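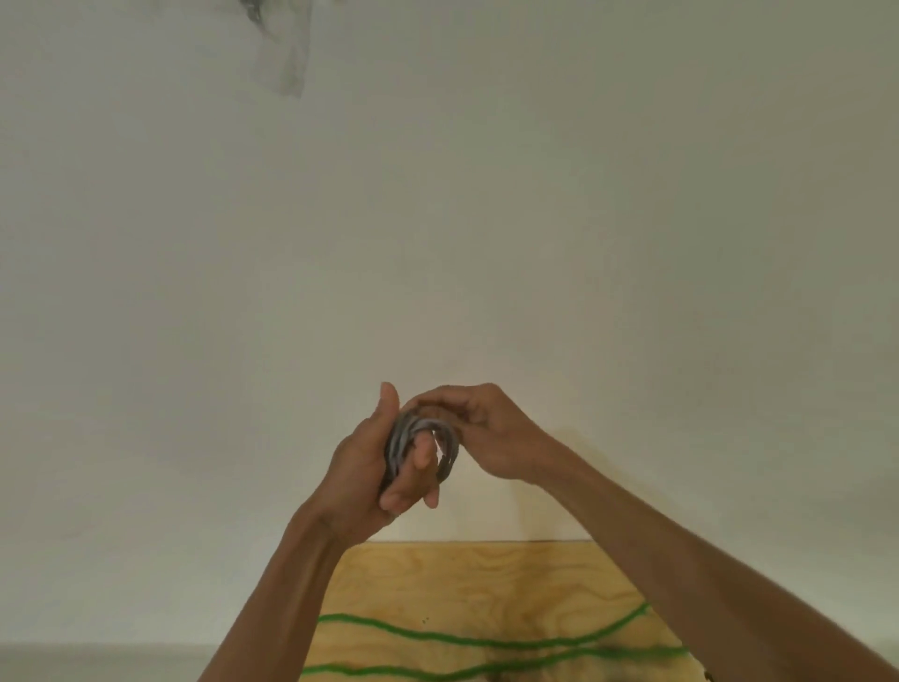 Cable coiling, first-person demos - 2021-11-22
Mererid Prosser

Long session today, and a nice one, so I want to get it all down before I forget which idea belonged to which hour. We are still after the same thing - a coiling policy for the Pasetti arm learned from people's hands, with no teleoperation in the loop. The set now stands at 1018 clips, and I finally trust the labels enough to train on them without wincing.

The big change is how we split the task. Up to June we had one long label, "coil", and the model happily averaged everything into mush. Now the left hand gets "hold" and the right hand gets "tuck" or "feed", each with its own start and stop. With the gray cable I find myself gripping the loops from below with the left and bringing the right over the top, fingertips inside the ring, and the hand tracker is least happy exactly there, where fingers and loops cover one another. I have been marking those stretches as occluded and letting the Rudumix smoother fill in the fingertips. It does better than I feared, though it still likes to push the left thumb sideways when it is plainly pointing straight up.

Retrained overnight for 3000 steps on the split labels. On the held-out clips it picks the right hand's label correctly 70 percent of the time, which I am rather pleased with, given where we were. Most of the misses are feed called as tuck, and I confess I argue with myself over those too when I watch them back.

A plain off-white wall behind the hands makes the segmentation so much kinder, by the way. Please keep to it if you are adding clips to the Prydderch folder!

Still to do: relabel the 2 sessions with the old tag, ask whoever last touched the Sadex config why the wrist offset changed sign, and try a stiffer cable. My guess is that the hold label will need splitting as well, but I would like to see the numbers first.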